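Garkora Household Chores Pilot
Progress report to the Hubmann Fund, September 2023
Prepared by Selina Marti

Where we are

You asked in the last review whether the machine can do the laundry yet. No. It can do part of one item, on a bed, with a person's hands doing the deciding, and we would still like the second instalment.

Since August the work has been all folding. Vacuuming was dropped from the plan because you can buy that in a shop, and dishes were dropped after the mugs. Folding stays because everyone hates it and cloth is rotten stuff for a machine. A box keeps its shape when you let go of it. A sweater has other ideas.

We collected 200 hand-guided folds over the period, using the paired grippers, and trained the Flonow controller on them. Dark knits on a plush bedspread are now the standard test, chosen by the team at Irnemach for being awkward.
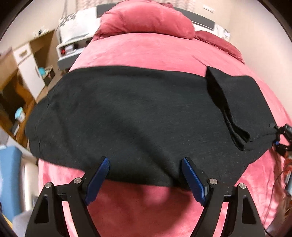
Verena Thaler thinks we are flattering ourselves by starting with the garment already spread out, and says that at her place the chore begins with a heap on the floor, half of it inside out. She would give the machine no marks at all until it can find a sleeve in that. Her note is attached in full, and I have no good answer to it. Getting from heap to flat is budgeted for the next period.

Results

Of the 200 recorded folds, 54 were set aside as unusable, mostly because the person guiding the grippers lost patience and finished by hand. The controller was then given 13 attempts on its own. It finished 2. One of those took nearly as long as the spin cycle, and the result was a shape I would call folded if a child had done it.

The usual failure is the second pinch. The first fold goes over well enough, then the fingers have to pick up a double layer and leave the bedspread behind. Black cloth doesn't help, as the software has trouble telling a crease from an edge. So do I, in that light. 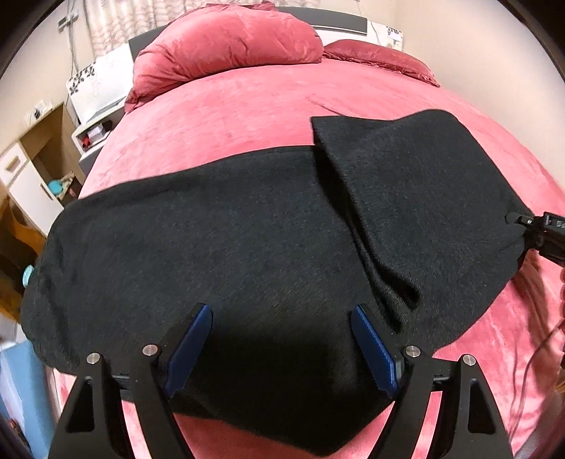
Spending

We are under budget on equipment and over on finger pads, which wear faster than the supplier led us to hope. Travel was nil. The colour calibration card has been bought twice, the first having gone through the wash in somebody's pocket.

Next period

Heaps, as promised to Verena. Towels, for morale. We'd also like to move some trials to the stockroom at Garkora, where the shirts are at least all the same size and the staff have offered to time us against their slowest folder. I've asked them to wait until spring.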